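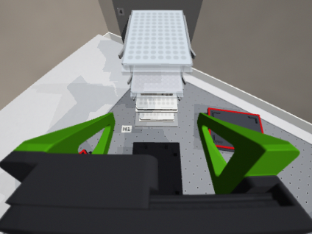 Page 3 of 5

**Thread: Deck rules for plate handling, draft 4 – comments please!**

---

**pipette_dreams** wrote:

OK, I've now read draft 4 twice and I love it. We've been running the Statomon deck in simulation since the Harju workshop and the part I keep coming back to is rule 2, approach clearance. When you bring green fingers up on either side of a stack of plates like that, you see right away why "leave enough room" was a useless rule. Enough for what? The plate? The brackets? The fingers when they open?

My suggestion is that clearance gets measured from the outside of the open fingers, and that the number goes in the site file next to the gripper model. Then if somebody swaps the fingers, the number is sitting right there waiting to be changed.

---

**Orvokki Nurmi** (thread starter) wrote:

Yes! Outside of the open fingers, I'm taking that word for word. Draft 3 said "from the gripper" and three sites read it three different ways.

Can I get opinions on rule 4 too? It currently says:

> Storage racks are unloaded from the top occupied level downward and loaded from the bottom free level upward.

---

**torque_wrench_tina** wrote:

I'll be the grump. Rule 4 is fine as a habit and bad as a rule. We're at Jasden, and our scheduler picks by plate ID. If the plate I want is on the bottom level, I am not shuffling everything above it just to satisfy a document. A rack with side access exists so I don't have to do that.

---

**pipette_dreams** wrote:

Sure, but side access only helps if the shelf above isn't in the way of your fingers or your wrist. With the top levels empty there's so much more room to work in. I ran 1,467 simulated picks last month and the contacts were almost all at levels with a loaded shelf right above. I'm happy to share the logs. 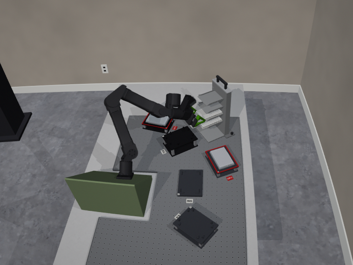 *Side approach to the rack, upper two levels clear.*

That's the kind of pick I like. The arm comes over from its block, the wrist drops in from the left, and nothing is stored higher up.

---

**torque_wrench_tina** wrote:

Pretty! But what were the contacts? A finger brushing a bracket in a simulator isn't a dropped plate.

---

**pipette_dreams** wrote:

91 contacts total, and I counted every touch that wasn't finger on plate skirt. So no, not drops. I'd still call them failures, and I think the rules should as well. If we let the simulator shrug off a brush against a bracket, people will tune their paths until everything brushes.

---

**deckhand_497** wrote:

Long-time reader, first post in this thread. I agree with Tina on rule 4 and with pipette on contacts. Could it be "should" for unload order and "must" for reporting contacts?

Also a plea about labels. Rule 6 says labels go beside the station on the deck surface and stay square to the deck. Ours at Vurnach follow the angle of the stand. When a stand is rotated, so is its label, and I find it much easier to see which label belongs to which stand. N6 is square because the pad at N6 is close to square. Please don't make us straighten them all!

---

**Orvokki Nurmi** wrote:

Oh, that's a good point. I wrote "square" with an overhead reader in mind and forgot people walk up to these things. How about "within arm's reach of confusion"? Kidding. I'll write something sensible.

Should versus must: I like it. Tina?

---

**torque_wrench_tina** wrote:

Works for me. I still don't love the rotated stands themselves, by the way. Every angle is one more thing to get wrong in the station file. We keep ours parallel to the deck edge and save ourselves the trouble.

---

**pipette_dreams** wrote:

And I'd rotate everything, ha. It's the best test there is of whether your station poses are right! If all your stands are parallel you can have the angle field at zero for a year and never notice that your software ignores it. Half my decks have something diagonal on them for exactly that purpose.

---

**torque_wrench_tina** wrote:

For testing, fine. For production, no. We're going to disagree on this one until one of us retires.

---

**mod_ellipsis** wrote:

Friendly disagreement is welcome, and please keep using quotes so people can follow. Orvokki, would you post the new wording in one block? The attachments tab still has draft 3 on it, and it has 692 downloads, so I'd like to replace it soon.

---

**Orvokki Nurmi** wrote:

On it. I'm putting this one next to the text because it has so many of the cases we've been talking about on one deck: stands at an angle, the square pad at N6, a red-bordered stand with an empty top under an open gripper, and another with a plate on it. 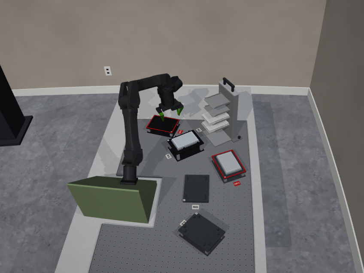
### Revised wording, rules 2 to 7

**2. Approach clearance.** Clearance is measured from the outer faces of the fingers at their widest commanded opening. The value must be recorded in the site file together with the gripper and finger model.

**3. Empty before place.** A station must be confirmed empty before a plate is lowered onto it. The record from the previous move doesn't count as confirmation.

**4. Rack order.** Racks should be unloaded from the top occupied level downward. Sites that pick by plate ID may ignore this, but must state the minimum gap above the plate being picked.

**5. Contacts.** Any contact other than finger to intended plate must be reported, in simulation as well as on hardware.

**6. Labels.** Each station must have a label on the deck surface. The label may be square to the deck or follow the station, and must be closer to its own station than to any other.

**7. Orientation.** Each station's angle must be stored explicitly, even when it is zero. At least one test deck should include a station that is not parallel to the deck edge.

Red borders are still open. I've seen them used for "reserved" and for "don't leave anything here overnight," and I'd rather hear from all of you before I write a rule 8.

---

**deckhand_497** wrote:

Rule 6 is perfect, thank you! For us red just means a different group of stations, and the labels are red to match. I'd let each site pick a meaning and write it down.

---

**torque_wrench_tina** wrote:

Seconded on red. And I see what you did with the test deck in rule 7 – very sneaky. I can live with "should."

Rule 3 is going to cost us a camera check on every place. How long do we get to comply?

---

**Orvokki Nurmi** wrote:

I was thinking October. Is that enough time for Jasden?

---

**torque_wrench_tina** wrote:

If the new lights arrive, yes. I'll ask and post back on page 4.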